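Re: [shop-talk] cabinet pulls, what to do with the old ones

On Tuesday, Malcolm Yeoman wrote:
> Has anyone on here reused old bar pulls on a new set of doors? I have a
> drawer full of bent metal ones from the Stikthorpe house and my wife wants
> them gone. They're scratched but the shape is nice. I tried a rag and some
> dish soap and that got me nowhere. Also, how do you deal with the holes
> when the spacing is different?
>
> Malcolm

Hi Malcolm, and hi everybody,

Don't toss them! I went through this exact thing last October when we redid the back kitchen at Bainbridge, and I ended up keeping every pull that wasn't badly bent. New ones at Vanholm were priced so high that I walked back out to the truck and sat there for a minute.

Dish soap takes the kitchen grease off and that's all it does. For the scratches I used a gray scrubbing pad (the fine kind, not the green one, the green one is a brute) and went lengthwise along the bar, always the same direction. Around the bend you have to turn the thing as you go or you get a crosshatch you'll see every morning over coffee. If yours are plated, go easy – I rubbed straight through one to a yellowish patch and that one now lives on the broom closet.

Wipe with mineral spirits after, and let them sit out overnight before you bag them up. Mine went into sandwich bags with their screws, which Keith Sowerby laughed at until he spent a whole Saturday hunting for his.

On the holes: fill with a glued dowel, trim flush, sand, paint, drill again. Putty alone let go on me in 2 doors out of the first batch. If you're keeping a clear finish, a backplate covers a lot of sins. And make a drilling jig out of scrap before you touch a door, please. I eyeballed the first one and I still hear about it.
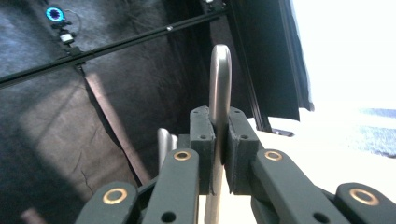
Photo: Wendy Fairclough

The brushed look on that rounded bend is the finish I'd be shooting for, by the way. It's still got a nice bright line along the curve without being a mirror, and I think fingerprints are a lot less of a nuisance on a surface like that.

What's the spacing on yours, center to center? I've got a few leftover backplates in the garage and you're welcome to them if they fit – just come by after 10, I'm useless before that.

Wendy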